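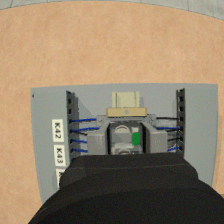

Progress report to the Stisar Fund, 6/28/24
Stidel Kitchen, Karnton

Menu and service
The dining room reopened in March with a shorter dinner menu. We cut the grilled platters and kept the soups, the noodle dishes and the braised short rib. The set lunch now comes in two sizes. On our busiest night we served 139 dinners — the most since the grant began — and the kitchen closed on time.
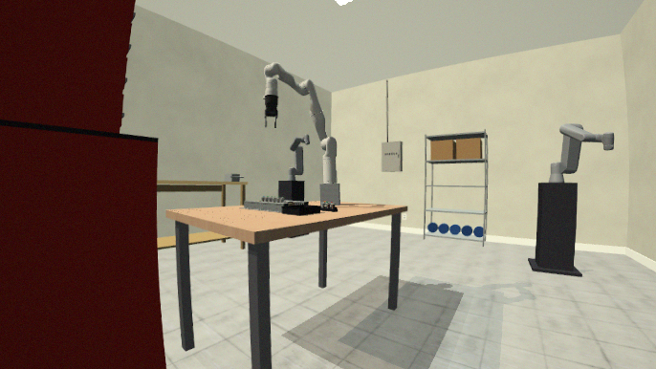
Staff and training
Three line cooks finished the food safety course paid for by the grant. One has moved to the cold station and now makes the pickles and dressings in house. We are still short a pastry cook, so desserts are limited to the rice pudding and a fruit tart.

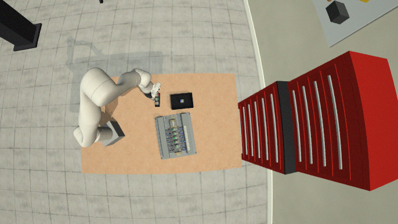 SUPPLIERS AND COSTS

Fish now comes from Do, with two deliveries a week. Quality has been steady. Cooking oil and beef cost more than we budgeted, and we raised the price of the short rib to cover part of it. The patio money has not been spent. The city has our permit application and we expect to order tables once it clears.

Next period
Hire the pastry cook, open the patio, and test a late menu on Fridays.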